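韦陶赛艇俱乐部青年提升计划：年中进展报告
致克拉布特里体育基金

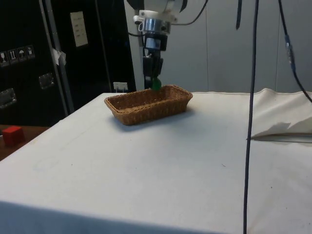

韦陶（Wetau），十二月

Gemma Pilkington女士：

按照资助协议，我们应当在第一赛季结束后交一份“简明扼要”的进展报告。简明我尽力，扼要请您多包涵，写报告的人同时也是晚上锁船库门的人，两件事常常在同一个小时里做。

先把结论放在前面，免得您翻到最后一页才找到：计划在推进，船在水上，孩子们大多还在船上。原定的目标有的完成了，有的完成了一半，有一项我建议我们双方都假装当初写得含糊一点，不过既然您手里有原件，我在后面还是老实交代。

一、人员

报名参加青年提升计划的一共41人，比申请书里预计的多。当时我们在学校食堂门口贴了一张海报，上面写着“不需要经验”，结果来的人对这句话理解得非常彻底。第一次下水那天，有个男孩问我桨叶哪一头朝水。他现在坐三号位，划得比我好，所以我已经不拿这件事说笑了，只写进报告。

赛季结束时仍按周训练的人数，详见附表一。流失主要集中在两个时段：一是四月水温还没上来的那几周，二是暑假。暑假流失的人里有一半在九月又回来了，而且每个人都长高了，脚蹬板全部要重新调。流失在四月的那一批没有回来。我给其中几位家长打过电话，得到的答复很有礼貌，大意是孩子发现自己更喜欢室内运动。

教练组由Rainer Weidemann负责，他每周带四次水上训练和一次陆上训练。Rainer执教的风格是话少，一堂课下来大概只说“再来”“手腕”“再来”。起初有家长担心他不满意。后来大家明白，他不满意的时候是会说整句的。女子组由Abla Harb带，她夏天考下了二级教练证，费用从培训科目列支，发票已附。Bradley Mapplebeck原来是我们的舵手，今年开始协助带初学者，理由是他反正也长不回那个体重了（他本人的话，我征得同意后引用）。

二、器材

申请时我们计划购置一条二手四人艇和两条单人艇。四人艇从汉德利（Handley）的一家俱乐部买来，成交价低于预算，运输费高于预算，两相抵消后基本回到原点。这条船叫“Skunier”，卖家说改名不吉利，我们也不想为换一排字母再付一次漆工费，于是就这么叫下去了。船况比照片上好，座板滑轨有一条磨损，已换。

单人艇买到了一条。另一条谈到最后一步，对方决定自己留着用。我理解他，那确实是条好船，只是希望他能在我们开着拖车过去之前想明白。剩下的款项目前仍在专用账户里，申请转入明年使用，书面申请随本报告一并提交，麻烦您在方便时批复。

测功仪两台，已到位，放在船库二楼。二楼的楼梯在设计时显然没有考虑过测功仪，搬运过程占用了一整个周六的训练时间，我把它记为力量训练。

桨方面，原有的一批旧桨套筒松动，Graham Hollis花了几个晚上逐支检查，能修的修了，不能修的锯短，给初学者在码头边上练转桨。他没有要报酬，只要求别人把他的螺丝刀还回来。截至本报告提交，还有一把下落不明。

三、训练情况

全年训练分为冬季陆上、春季恢复、夏季比赛和秋季长距离四段。申请书里的图表把四段画得一样宽，实际情况是冬季占去的部分比图上多得多。河面三月才可以正常使用，中间还因为上游放水停了九天。停训期间我们改做跑步和测功仪，孩子们对放水一事的关注程度由此大幅提高，有几位现在每天早上会自己查水位，比我查得早。

技术上进步最明显的是四人组的入水一致性。赛季初他们四个人入水像楼上有人搬家，到八月份，岸上听起来已经是一声，偶尔一声半。Rainer用手机从摩托艇上录了像，训练后在船库里放给大家看。孩子们对自己的动作十分宽容，对别人的动作十分严格，于是我们规定每人只能评论自己。讨论时间因此缩短到原来的四分之一。

双人艇的问题是配对。Abla试过按身高配，按体重配，按测功仪成绩配，最后效果最好的一对是两个因为住得近、总是一起迟到的女孩。她们现在一起准时到了。我不知道该把这一条写在技术进步还是考勤下面，暂且放在这里。

单人艇训练受器材限制，每周只能轮到一次。翻船次数我们没有专门记录，安全艇每次都在位，救生衣佩戴情况良好，安全检查表按月归档，可随时调阅。有一位队员一个夏天都没有翻过船，到最后一次训练，在码头边跟人挥手时翻了。水不深，人没事，鞋丢了一只。

四、比赛成绩

今年参加了5场比赛，其中三场是地区级，一场是邀请赛，还有一场是克拉布特里秋季长距离赛，贵基金的横幅挂在终点，我们从下面经过时孩子们都抬头看了，舵手除外，他应该看前面。

具体成绩如下。

地区春季赛：少年男子四人艇进决赛，第五名。起航时二号位的桨卡了一下，丢掉大半个艇身，后面一直在追，追得很好看，只是赛道不够长。

汉德利邀请赛：女子双人艇第2名。这是计划启动以来的第一块奖牌，颁奖时两位队员已经在停车场吃三明治，是广播叫回来的。她们领奖时其中一位手里还拿着半个，赛会摄影师拍下来了，放在他们的网站首页上。家长很高兴。

地区夏季赛：单人艇小组赛两人参加，一人进半决赛。另一人划进了隔壁航道，被裁判请回来以后仍然完成了比赛。他赛后说隔壁的水看起来更平。Rainer对此说了一个整句。

地区秋季赛：因侧风，组委会把男子四人艇的决赛改成了按预赛成绩排名，我们第三。孩子们觉得不过瘾，我觉得第三很好，浪已经盖过码头了。

秋季长距离赛：参加两条四人艇，男子组在同龄组中第四，女子组第六。女子组出发时被排在一条明显更慢的成人艇后面，超船花了不少力气，而那条成人艇的队员一路为她们加油，也就不好意思抱怨。

申请书中写的目标是“至少两条艇进入全国资格赛”。我在开头提到的那一项就是它。今年没有艇进入。男子四人艇离标准差四秒多，女子双人艇差不到三秒。我现在回头看，这个目标是在去年冬天、外面下雪、手里一杯热茶的情况下写的，茶的作用不可低估。建议明年改为一条艇，并由Rainer来写数字，他下笔比我谨慎。

五、学校合作

合作学校两所。第一所配合得很顺利，体育老师每周带学生走路过来，下雨也来。第二所在上半年只派来过一次，后来得知是校车时间排不开。九月起改为由我们派Bradley带着测功仪课程进校，一共开了六节，地点在体育馆的一角，另外三角是羽毛球。学生反应热烈，测功仪的屏幕被羽毛球打中过，仍能正常显示。

进校课程之后有七名学生到船库来试训，其中四名留下。这是全年成本最低的一项招募方式，我建议明年加大投入，主要是给Bradley报销油费。

六、经费

总支出控制在批准额度之内，分项见附表二。有三处需要说明。

运输费超支，原因见器材一节。以后买船我们会先量路再谈价。

安全艇燃油略超，夏天多加了几次水上训练，油价也没有照顾我们的意思。

餐饮科目有200镑未使用。原计划用于比赛日的队员午餐，结果家长们自行组织了一套轮值办法，每次带来的食物足够三条八人艇吃，而我们一条八人艇也没有。这笔钱能否转到桨的维修上，请您明示。家长们明年是否还有这个热情，我不敢替他们签字。

自筹部分，俱乐部承诺的配套资金已全部到账，其中包括春季烧烤会的收入。烧烤会那天风大，帐篷有一顶去了对岸，找回后可继续使用，未计入损耗。

七、问题与风险

码头。浮动码头的东侧接缝在下沉，目前靠一块橡胶垫和大家的自觉来应付。请人来看过，报价有两份，相差一倍，较低的那份写在一张收据背面。我们打算明年初再问一家。码头不在本计划的资助范围内，列在这里是让您知道，如果哪天报告上的字迹发潮，原因在此。

教练时间。Rainer每周的实际工作时数超过合同约定，他自己从来不提，是Abla告诉我的。Abla自己也超了，这是Rainer告诉我的。明年预算里我会把两个人的时数都写实，数字会难看一点，请有心理准备。

储存空间。四人艇进库以后，架子已满。单人艇目前吊在顶上，取用时需要三个人和一个站在旁边说“左边低了”的人。如果明年第二条单人艇到位，我们就得请走那条从没有人承认属于自己的旧皮划艇。通知贴了半年，无人认领，倒是有人在通知上改了一个错别字。

天气。无可奉告。

八、下一阶段安排

一月至二月，陆上训练，每月一次测功仪测试，成绩按人存档。测试当天不安排其他项目，以往的经验是安排了也没有人站得起来。

三月恢复水上训练，初学者另开一组，由Bradley和Abla共同带。

四月为往年流失高峰，今年打算把初学者的头几次水上训练推后两周，并备足干毛巾。毛巾的钱我们自己出。

五月起进入比赛期，参赛计划初稿已经排好，等赛历公布后再定。男子四人艇有一名队员升组，座位空出来一个，目前有三个人认为那是自己的。Rainer会在三月做换位测试，结果出来之前，船库里的气氛大概会十分客气。

夏季结束后提交全年报告。届时希望能把全国资格赛那一行填上，哪怕只填一条艇。

附表一为人员与出勤，附表二为经费分项，附表三为比赛成绩单，附表四为安全检查记录。附表三里春季赛那一页有一处咖啡印，盖住了别的俱乐部的成绩，我们的看得清楚。

如果您或基金的同事想来看训练，水上训练在早上6点半开始，这个时间不是为了劝退谁，六点半以后游船公司就出来了。请穿能沾水的鞋，船库里有茶。来之前给我发个消息，我好提前把东侧码头那块垫子摆正。

另外，您上次来信问到能否提供一段队员的原话，供基金年度手册使用。我征集了一轮，收到的大部分是“挺好的”，一条是“能不能晚点开始”，还有一条写了满满两页，关于座板滑轨。最后选定的是女子双人艇桨手写的这一句：“以前我觉得两千米很短，因为开车很快就到了。”如篇幅有限，可以删去后半句，不过她本人希望保留。

滑轨那两页我留下了，里面有三条意见是对的，已转给Graham。

此致

韦陶赛艇俱乐部青年提升计划项目组

抄送：Rainer Weidemann，Abla Harb，Graham Hollis（附螺丝刀寻物启事一份）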